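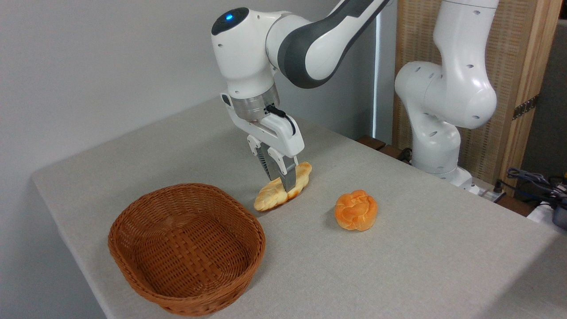 Braided roll, pale gold with darker patches along the edges.

Fall walk-through: the Wostska Street bakery kitchen
November — posted by the Grendard kitchen desk

Search recipes, notes and checklists Go

I love inspection season. We got through the whole sheet before the lunch bake, and the kitchen is in lovely shape! Comments are under each line so the evening crew can pick up where we stopped.

1. Hand sinks stocked and clear — OK
Both have soap and towels. The one by the back door finally drains fast. Big thanks to whoever cleared that trap.

2. Walk-in cooler temperature — OK
Steady at 37 on the door dial and on the loose thermometer. Log filled in every day since the last visit.

3. Flour storage off the floor — FIX
Three sacks from the Daneshvar delivery were sitting on the tile. Move them to the rack, oldest in front. The rest of the dry room looks great, and the new lidded bins are a joy to use.

4. Deck oven door seals — WATCH
Left door has a soft spot near the hinge. Still closes fully. Rukeo quoted nearly 3,000 for a full reseal of both decks, so let's look at it again in the spring.

5. Mixer guard and stop button — OK
Guard up, mixer stops. Tried it at every speed, with and without a load.

6. Allergen labels — FIX
Sesame is missing from the seeded loaf card. Egg and milk are on the braided roll card, but the print is tiny. Reprint both at 24 point.

7. Fire extinguisher tags — OK
All current. The one by the proofer had a rolling rack parked in front of it. Moved it, and put yellow tape on the floor.

8. Floor drains and mats — OK
Mats scrubbed, drains running. Mat 17 has a curled corner, so order a replacement with the next linen run.

9. Peels, boards and bench knives — OK
Two cracked peels thrown out. I was so happy to see the bench knives back on their strip and not in the drawer.

10. Exit lights and back door — OK
Push bar works, light works on battery. Bread crates had been creeping into the hallway again — please stack them on the far side of the ice machine.

11. Pest station check — OK
No activity. Door sweep is snug.

12. First aid box — FIX
Burn gel is low and the blue bandages are nearly gone. Work order 1293 is in for both.

Open items: 3, 6, 12. Initial and date the paper copy on the office door when each one is closed.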